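Minutes, demonstration collection review
Tuesday, 10:00, Haleck back room

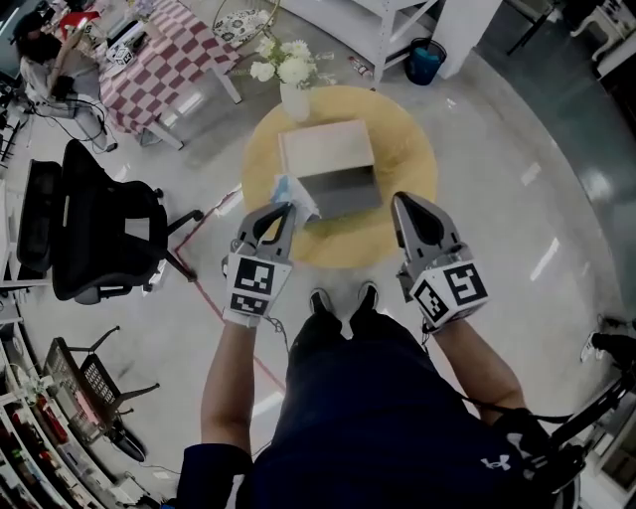

**1. Last time's minutes**

Accepted, with one correction. The minutes said Gedano had "agreed" to take our recordings as they are. Gedano said they would look at them. Changed to "will look at."

**2. Numbers**

37 recordings of the table-clearing task came in. The collection lead called this a good week. It was asked how many of the 37 differ from each other in any way a learning system would care about. No one at the meeting could say. The same round table and the same vase of flowers keep turning up, and the point was made that we may be teaching the model our room.

The lead answered that variety comes later, once the basic motion is solid. Two people did not accept this. It was also the answer in October.

**3. Hand-held grippers**

Long discussion. The claim is that a person carrying the two grippers gives us motions that a robot can copy. Doubts raised:

- A person leans, shuffles their feet and looks ahead. The arms at Yule are bolted down.
- People are kind to the tool. They slow down when they know they are being recorded, and then we call the result natural.
- Cables. One collector reported changing how she reaches so the cable doesn't pull. That habit is now in the data.

Against this, it is a lot faster than driving the arms by remote, and the Yule side admitted their own remote sessions are full of pauses. Left open.

**4. Tracking markers**

Position drops out when the marker cubes turn away from the camera. Gastton says their software fills the gaps. We asked Gastton how often the filled part is wrong and got a brochure. Until there is a real answer, clips with long gaps go in a separate folder and are not counted toward the total. The lead objected to the not counting. Objection noted.

**5. Soft items**

Cloths and plastic bags are the hardest pickups and the ones people most want to skip. Proposal to drop them from the task list for now was voted down. If the system can only lift boxes, we should find out before the demo and not during it.

**6. Failed attempts**

Currently deleted by whoever is recording. Agreed to stop. Keep them, label them as failed, and let the training side decide. The training side said they have no plan for them yet.

**Actions**

- Lead: move the table and swap the objects between sessions. Write down what was changed.
- Yule: run 2 of our clips on the arms and report what happens, good or bad.
- Gastton contact: ask again about gaps, in writing.
- All collectors: no deleting.

Next meeting same time, same room. The request for a shorter agenda was not discussed, as we had run over.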